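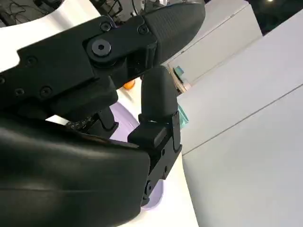 写真提供:Netance

病院の廊下で、言葉を運ぶ
医療通訳ミーナクシ・カマトさんに聞く

待ち合わせは朝の8時前、病院の正面玄関。遅れそうで走った。カマトさんはもう来ていて、自動販売機の横で立ったままおにぎりを食べている。「座ると眠くなるので」。この日は午前に二件、午後に三件。話を聞けたのはほとんど移動の合間で、エレベーターの中だったり、会計の長椅子だったり、最後は駅までの坂道だったりした。順番は多少前後している。

ミーナクシ・カマトさん。南インドの海沿いの町の出身で、来日は大学院のとき。専攻は統計だったそうで、通訳の勉強はしていなかった。母語はコンカニ語、学校はカンナダ語と英語、テレビはヒンディー語。日本語は来てから。いまは地域の医療通訳派遣団体ソテサウに登録して、ヒンディー語と英語を中心に受けている。

きっかけを聞くと、少し面倒くさそうな顔をした。何度も聞かれるのだろう。

「アパートの隣の人が妊娠していて、健診についてきてと言われたんです。私の日本語、まだひどかったのに。お医者さんが『はりますか』と言って、私はポスターを貼るのかと思った。お腹が張る、の張る。家に帰って辞書を引いて、赤くなりました」

それが最初。そのあと健診に何回か付き添い、出産にも立ち会った。夜中の3時過ぎに呼ばれて、明け方までずっと数字を訳していたという。子宮口が何センチ、間隔が何分。統計の人間だから数字だけは得意だった、と笑う。

ただ、いまのカマトさんは、友人や家族が通訳をすることには慎重だ。自分の最初の仕事がまさにそれだったので言いにくいんですけど、と前置きして、

「私はあの時、先生の言ったことを半分くらい飛ばしたと思います。わからない所は飛ばす。で、自分の意見を足す。『大丈夫って言ってるよ』と。先生は大丈夫なんて言っていない」

足さない、引かない、変えない。研修で最初に習うことだそうだ。簡単に聞こえるが、やってみると難しい。患者が怒っていれば怒っているように訳す。医師が早口で専門用語を並べたら、そのまま専門用語で訳すか、「今の言葉をもう少しやさしく言っていただけますか」と通訳者として手を挙げて聞く。勝手にやさしくはしない。

「勝手にやさしくするのが一番楽なんですよ。みんな喜ぶし。でもそれをやると、患者さんは自分が聞いていない説明に同意したことになる」

ここでエレベーターが着いて、話は一度切れた。整形外科の待合。私は診察室には入れないので廊下で待つ。四十分ほどして出てきたカマトさんは水筒の水を一気に飲んだ。中で何があったかは当然話さない。

派遣の仕組みも聞いた。ソテサウに昨年度入った依頼は2,182件。病院からの依頼がほとんどで、患者本人からのものは原則受けていない。病院が予約を取った時点で連絡が来て、コーディネーターが人を探す。調整役の一人がロシオ・ヤニェスさんで、自分もスペイン語の通訳者だ。電話で話を聞いた。電話の向こうで別の電話が鳴っていた。

「一番困るのは『明日の朝』という依頼。それと、科の名前しか書いていない依頼。内科、とだけ。内科は広いでしょう。検査の結果を聞くだけなのか、告知なのか。告知なら、私は人を選びます。経験の浅い人は出したくない」

告知。この言葉のところだけヤニェスさんの声がゆっくりになった。通訳者が事前に何も知らされず、部屋に入って初めて重い病名を聞く。訳す。訳した声は自分の声だ。終わって患者の家族に、なぜそんなひどいことを言うのかと責められた人もいるという。

カマトさんにも同じことを聞いてみた。会計の長椅子で。

「あります。一度、息を吸ってから訳しました。吸ったのが聞こえたと思う。患者さん、先に泣いてしまって。私の息で伝わったんですね」

どうしたらよかったと思いますか。

「わからない。今でもわかりません。前もって知っていれば、息をちゃんと吐いてから入ったかもしれない」

だから事前の打ち合わせは短くても欲しい、と言う。医師と廊下で二分。それがあるかないかで全然違う。今日の内容、使う言葉、患者に家族がどこまで同席するか。忙しいのは見ていればわかるので、頼む方も気が引ける。頼まないで失敗したことがあるから、今は頼む。顔を見て断られることはあまりないそうだ。

鞄の中を見せてもらった。ノート、ボールペン、飴、身体の図が入った薄いファイル、替えの靴下。靴下は雨の日のため。ノートは縦に線が引いてあって、左に数字と薬の名前、右に矢印や記号。終わったら使ったページは切り取って、病院のシュレッダーに入れてもらう。これも決まり。

それから用語集。カマトさんが自分で作っているヒンディー語、英語、日本語の対照表で、今は661語になった。多いのか少ないのか、私には見当がつかない。聞くと「少ないです。でも全部、実際に自分が詰まった言葉」。本から写した言葉は入れない方針らしい。病名はむしろ少なく、半分以上は痛みの言い方や、暮らしの言葉だという。

ずきずき、しくしく、ちくちく、きりきり。日本語の痛みの擬態語は通訳者の間でも定番の悩みで、研修のたびに話題になる。

「しくしくは、英語にもヒンディー語にもぴったりの言葉がない。弱いけど続く痛み、と説明で訳します。でも逆もあるんですよ。インドの患者さんは『体の中の熱』とよく言う。熱というと先生は体温計を渡すでしょう。36度5分。先生は『熱はありませんね』。患者さんは、この先生は話を聞いていないと思う」

体の中の熱。食べ物や季節と結びついた感覚で、マンゴーを食べ過ぎても上がるし、冷たいミルクで下がる。カマトさんのお母さんも毎日のように言っていたそうだ。こういうときはどうするのか。

「まず『熱』と訳します。それから『通訳者からですが』と断って、体温のことではない可能性があるので、患者さんに確認していただけますか、と先生に言う。私が説明してしまわない。患者さんによって意味が違うので。私の母の熱と、その人の熱は違うから」

この「通訳者からですが」という一言が、聞いていると何度も出てくる。便利な言葉だ。自分が話し手に変わる合図で、患者の側にも同じことを訳して伝える。部屋の中で一人だけわからない会話がある、という状態を作らないため。

昼。病院の食堂はいっぱいで、近くのうどん屋に入った。カマトさんは肉も魚も食べないので、出汁の入らないものを探してざるを頼み、つゆの代わりに醤油と生姜。店の人ももう慣れていて、何も言わずに生姜を多めに出す。

うどんを待ちながら、お金の話。書いていいですかと聞いたら、書いてくださいと言われた。医療通訳だけで生活している人は、カマトさんの知る範囲ではほとんどいない。一件いくら、の謝金で、移動の時間は入らない。キャンセルになると交通費だけ、ということもある。本人も夜は翻訳の仕事をしている。機械の取扱説明書、契約書、たまに結婚式の招待状。

「好きな仕事なんですよね、と言われるとちょっと困る。好きです。好きですけど、好きだから安くていい、という話に繋がることが多いので」

電話やビデオの通訳も増えた。遠隔の会社ヤドゥスの画面が受付に置いてある病院もあるし、翻訳アプリを医師が自分のスマートフォンで使うこともある。仕事を取られる感じはありますか、と聞いたら首を振った。

「受付や会計はアプリで十分なときもあります。夜中の救急に私が着くまで一時間かかるなら、電話の方がいいに決まってる。ただ、画面だと見えないものが多い。患者さんが奥さんの方をちらっと見る、とか。手元で薬の袋を数えている、とか。あれ、薬を飲んでいない人の手なんですよ。訳す言葉には入らないけど、見えていると声の出し方が変わります」

うどんが来て、しばらく黙って食べた。早い。五分で終わった。

午後は小児科から。付き添いの子どもが通訳をさせられている場面にも出会うという。日本の学校に通っている子は親より先に日本語を覚える。学校を休んで、お母さんの婦人科についてくる。

この問題を長く見てきたのが、看護師出身で今は通訳者の研修を担当するテレジア・ハスリンガーさんだ。オーストリア出身、在日は長く、話し方には少し土地の訛りがある。研修室の片付けをしながら答えてくれた。

「子どもはね、よく訳せるのよ。びっくりするくらい。だから大人が頼ってしまう。でも、十二歳の子に、お母さんのがんの話を訳させていいわけないでしょう。その子、一生覚えてるよ。自分の口で言ったんだから」

研修ではロールプレイを繰り返す。患者役、医師役、通訳者役。ハスリンガーさんの患者役は評判が悪い。というか、意地が悪いらしい。途中で通訳者に「あなたはどう思う」と聞いたり、「今のは先生に言わないで」と頼んだりする。現場で実際に起きることだから、と本人はけろりとしている。

言わないで、と頼まれたら。

「部屋の中で話されたことは全部訳します、と最初に言っておく。最初に。後から言うと裏切りになるから。それだけの事なんだけど、緊張するとみんな忘れる。私も忘れた」

カマトさんも研修の受講生だった。ハスリンガーさんの記憶では、最初は声が小さくて、メモばかり見ていたそうだ。本人に伝えると「メモばかり見るのは今もです」。

毎年3月になると依頼が増える。引っ越し、退職、在留の更新、年度末で保険が切り替わる前に検査を済ませておきたい人。病院の方も異動の時期で、せっかく顔を覚えてもらった医師や看護師がいなくなる。通訳を使うのに慣れた医師は、文を短く切ってくれる。患者の目を見て話す。新しい先生とはまた一から。

「患者さんに話すのに私を見る先生、多いです。『この人に、塩分を控えるように言っておいて』と。私はそのまま訳します。『この人に、塩分を控えるように言っておいて』。患者さん、えっという顔をする。先生も、えっ。それで一回で直る先生もいます」

直らない先生は。

「直らないですね」

三件目が終わったのは夕方の5時過ぎ。検査が長引いて、予定よりだいぶ遅れた。待ち時間の方が通訳の時間より長い日もある。その間、患者とどこまで話すかも難しいところで、待合室で病気の話を詳しく聞いてしまうと、診察室で患者が「さっき言った通り」と省略する。医師は聞いていないのに。なので、カマトさんはなるべく少し離れて座る。冷たいと言われたこともある。天気の話はする。クリケットの話もする。

「お寺の場所とか、米はどこで買うと安いとかも聞かれます。それは答えちゃいますね。本当は良くないのかもしれないけど、米は教えるでしょう」

坂を下りながら、最近の一番うれしかったことを聞いた。少し考えて、何もないなあ、と日本語で言ってから、思い出したらしい。

「前に何回か担当した方が、診察のとき、私が訳す前に先生に返事をしたんです。『はい、のんでます』って。毎日のんでいるので、その質問はもうわかるって。私、訳す所がなくて、口を開けたまま待ってた」

駅前で別れ際、電話が鳴った。ヤニェスさんから。明日の朝、内科。カマトさんは立ち止まって、鞄からノートを出した。「内科の、何ですか」と聞き返している。私は会釈だけして改札に入っった。

(聞き手・文:シメナ・フィゲロア)

取材に出てくる症例は、個人が特定されないよう細部を変えています。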